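Ticket 1221: Left arm drops or misplaces parts at the fixture board
Cell: Tesitz bench, PC teardown and rebuild
Opened by: Anselmo Montoya
Assigned to: Ignacio Cabello
Status: Resolved, watching
Opened: February 23, 2024

Anselmo Montoya wrote:

Hi Ignacio! The cell is so close to running a full cycle and I'm itching to see it happen, but the left arm has started missing its place positions on the gray fixture board. It picks fine. When it goes to set a part down in the slot, it lands short, toward the front of the table, and the part ends up riding on the edge of the slot. Twice the force limit tripped and the whole cell stopped. The right arm is spot on, same program as last week.

What I've tried so far:
Restarted the controller. No change.
Re-homed the gripper. No change.
Slowed the approach from 300 mm/s to half that. Still misses, just more gently.

Log line from the last stop:
PLACE_SLOT_LOWER force limit Z, retract, waiting for operator

Ignacio Cabello wrote:

Good report, and I love that you tried it slow before opening the ticket. If the miss is the same at half speed, we can forget about the arm swinging or the part slipping in the fingers. Something is sitting in a different place than the program thinks.

Could you do these in order?

1. Put the cell in manual and jog the left arm to the reference point for the fixture board. Write down how far off it is in X and Y.
2. Do the same at the far corner of the board. If both numbers match, the board slid. If they don't, it turned.
3. Check the T-nuts under the board. The slatted table is great for moving things around, but a nut can feel tight and still not be square in the channel.

Please don't re-teach the place positions yet! There are 16 of them and I'd hate to see you do that work on a board that's still moving.

Anselmo Montoya wrote:

OK, this was fun. Near corner is off 2.1 mm in Y and nothing in X. Far corner is off 2.2 mm in Y and nothing in X. So it slid, right? And yes, one nut at the back was sitting crooked. I could wiggle the board with my thumb once I loosened the other one.

Ignacio Cabello wrote:

It slid! That's the nicest answer we could have gotten. Pull both nuts, wipe out the channel, put them back in and turn each one until you feel it seat. Push the board against the stop, tighten the back first and then the front. After that, touch off the reference again and save it under the Cekita frame, not under World. If you save it under World, the right arm picks up the shift too and you'll have a second ticket for me.

Anselmo Montoya wrote:

Done, and the two corners now read 0.1 and 0.0. I ran the lower slot 10 times at full speed and it went in every time. No force trips at all. So happy with this!

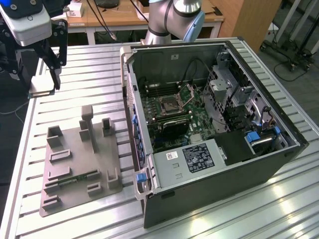 One more thing while I have you. I'd like to go back to working on the open tower this afternoon, with the side panel off and the case lying flat. The drive cage stands up pretty high on the right, and I'm nervous about the arm on that side. The clearance height in the program is 440 mm from the table. Is that still good with the new reference?

Ignacio Cabello wrote:

Yes, 440 is fine. Clearance is measured from the table, and you only moved the board's frame, so nothing changed over the case. Do the first pass in step mode anyway, with your hand near the stop, and keep an eye on the cables along the top of the chassis when the arm comes down. If one is looped up high, tuck it before you start.

I'm adding the nut check to the Sirkero setup sheet, right after the air check. I'll leave this ticket on watch until you've had a full shift on it. Post the corner readings here at the end of the day, please.

Anselmo Montoya wrote:

End of day: near corner 0.1, far corner 0.1. Step mode pass over the tower was clean, then three full cycles at normal speed. Backup saved to the Montes drive under this ticket number.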